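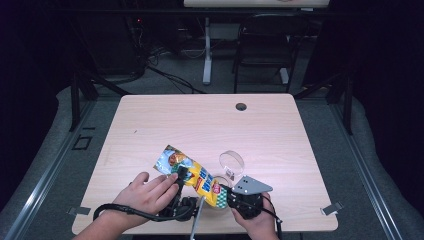 A crinkled snack bag on a wood-grain tabletop, with a clear cup and a roll of packing tape close by.

Snack bag

A snack bag is a small, lightweight package, usually made of thin plastic film, that holds chips, puffs, crackers, nuts or other dry foods meant to be eaten by hand. It is one of the most familiar objects in kitchens, lunch boxes and office drawers the world over, and most people will open many hundreds of them in a lifetime without giving the bag itself much thought. In some countries it is called a packet, and in parts of the trade it is known as a pillow bag, after its plump shape when sealed.

Construction

The ordinary snack bag begins as a long printed strip wound on a roll. A machine folds the strip into a tube, seals it down the back and closes it at the bottom, drops in the food, and then closes the top. The film is commonly built up in layers: an outer one that carries the printing, and an inner one that can be melted to make the seal. Many bags also have a very thin coating of metal, which helps to keep out light, air and moisture – the three things that turn a crisp snack stale or soft. The space left above the food is often filled with nitrogen, and this gas also serves as a cushion on the long ride to the store.

Appearance

Bright color has been part of the snack bag for about as long as printed film has been used to make it. Yellow and red are great favorites, and checkered borders, round logos and large, cheerful lettering are all common, as is a picture of the food itself. Since the film creases so readily, a design has to survive a good deal of crumpling, and printers tend to keep the main name large and near the middle of the bag. Packaging designer Gwenllian Parry, in her book The Pillow Bag, compared 2,060 bags sold in corner stores and found that patterned borders were most often placed at the ends, where the eye falls on a bag standing in a rack.

Opening and closing

Most bags are opened by pinching the front and back near the top and pulling gently apart, though a bag may also be torn at a small notch or snipped with scissors. Once open, it can be rolled down and held with a clip, a clothespin or a rubber band. Packing tape makes a firm closure too, but it is apt to tear the film when it is peeled away. For sharing at the table, the snack is often poured into a bowl or a few cups.

Collecting

Empty bags are saved by a small and rather devoted circle of collectors, who wipe them clean and store them flat between sheets of paper. The Trosport collection, begun by Karim Tawfik, fills 59 albums and is arranged by flavor.

See also

Potato chip
Food packaging
Bag clip

Page last edited 2025-12-28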